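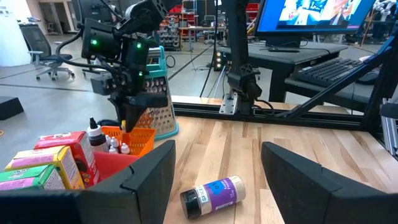
Mathis Vidal wants to know if you can really do the walk-through of a rental house in one visit, and whether the landlord has to be there. Yes, one visit. No, landlord can stay home. You need the keys, a charged phone, and enough daylight to see into the closets.

What follows is how I do a move-in inspection. Written fast, between two of them.

## Before you go

- Get the lease and read the part on repairs. Just that part, 5 minutes.
- Ask for the last inspection report. Often there isn't one. Ask anyway, in writing.
- Pack: flashlight, tape measure, phone charger (you'll test outlets with it), masking tape, pen.
- Make sure the power and water are on. I once drove 120 miles round trip to a house with the water shut off at the street. Call first.

I use Fonelo for the form, it's an app, it puts the time on each note. Paper works fine. Use whatever you'll finish.

## 1. Outside, one lap

Go clockwise. Always the same direction so you don't skip a side.

Gutters, downspouts, steps, railings. Push on the railings, hard. Look where the downspouts empty. If the water lands against the foundation, write it down, you'll want that note when the basement smells in June.

Check that the house number matches the lease. Sounds dumb. The Stostberg duplex had the two units swapped on paper and the tenants paid each others gas bill all winter.

## 2. Kitchen

Longest room. Do it first while you still have patience.

- Run the hot tap for two minutes. Look under the sink with the flashlight *while it runs*.
- Turn on every burner. Turn on the oven, set it to 400, come back later.
- Open every drawer all the way out.
- Fridge: door seals, light, freezer. Close the door on a strip of paper and tug. If it slides right out the seal is bad.
- Dishwasher, start a short cycle.

Shelves too. Press down in the middle of each one. Sagging shelf = note.

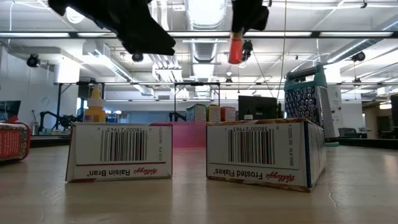

Then the countertop edges, near the sink and the stove mostly, thats where they lift or scorch. Run your hand along. Anything you can feel, take a close photo and one from across the room.

## 3. Bathrooms

Flush, then flush again. Fill the sink, let it drain, time it. Step around the toilet base and feel for soft floor. Fan on, hold up a square of toilet paper, it should stick to the grille.

Caulk: note gaps. Don't pick at it.

## 4. Bedrooms and living room

Windows: open, close, lock. All of them, even the painted ones. A bedroom window that won't open is a safety problem and goes at the top of the report.

Outlets, with the charger. Masking tape on the dead ones so you can photograph them.

Measure the rooms if the rent was set by size. The Guérin listing said 700 square feet and I came up well short, even counting closets.

## 5. Alarms, heat, panel

Press the test button on every smoke and CO alarm. Heat up until it kicks in, then AC if there is any. Open the door of the electric panel, read the labels, touch nothing else.

Oven should be hot by now. Turn it off!! Dishwasher too, check the floor in front of it.

## 6. Write it up the same day

One line per problem. Room, thing, what's wrong. No opinions.

> Bath 2, window, latch missing.

Good. "Bathroom kind of rough" is useless.

Send it to the landlord or the manager within whatever the lease gives you. Séverine Aubert at Stindura wants hers by 8 pm the same evening and she does read them. Ask for a reply saying they got it. Keep the photos until the deposit is back in your account.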